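Desk clearing, the quick version. October, kettle on, got half an hour before the school run so this is going up unpolished.

**Start with the pens.** Always the pens. Tip the lot out, scribble each one on the back of an envelope, dead ones in the bin straight away. Not back in the pot "for now". My sister-in-law's Cindley pot had 27 in it and nine of them wrote. Nine!

Felt tips — store them flat if you can. Stood up on end with the nib in the air they go faint at the tip and you think they've had it. Lay them down overnight, cap on tight, try again in the morning before you chuck them. Works more often than you'd expect.

**Paper cups.** Cheapest sorter going. I buy the plain white ones, a sleeve of 30 lasts me almost a year. One cup per sort of small thing. Balls, rubbers, drawing pins, those odd bits of Furnon shelf fixing you daren't throw out. Anything that rolls goes in a cup first, before you wipe down, or you'll be under the desk with a torch.

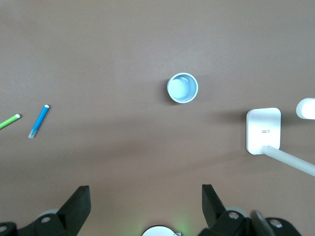
Don't fill them past half way or they tip. Two cups one inside the other if it's anything heavy. And write on the side, not the rim, the rim's a pain to write on.

**Lamp.** Unplug, let it cool, dry cloth first and then a barely damp one. White ones show every fingerprint so do the switch and the neck as well. Dab of washing up liquid for the greasy bits, no more than a dab. Dry it properly before it goes back in the socket. Mine lives on the left as I'm right handed, otherwise my own hand shades what I'm writing. Lefties swap over.

**The top itself.** Matt surfaces hate polish. Leaves smeary patches you only see when the lamp's on. Warm water, wrung-out cloth, go one way then the other, dry with an old tea towel. Felt tip marks — Định Đinh put me on to a bit of plain white toothpaste on a damp finger, rub gently, wipe off. Try it somewhere hidden first. Came up lovely on our Jirkisano table, took the shine off a varnished tray, so yes, do test it.

**Putting back.** Only what you used this week. Everthing else in the drawer or a shoebox on the shelf. If you haven't gone looking for it by Christmas it can go to the charity shop.

Drawer dividers next time, I've got a cut-up cereal box method thats better than the shop ones. Need to find the good scissors first.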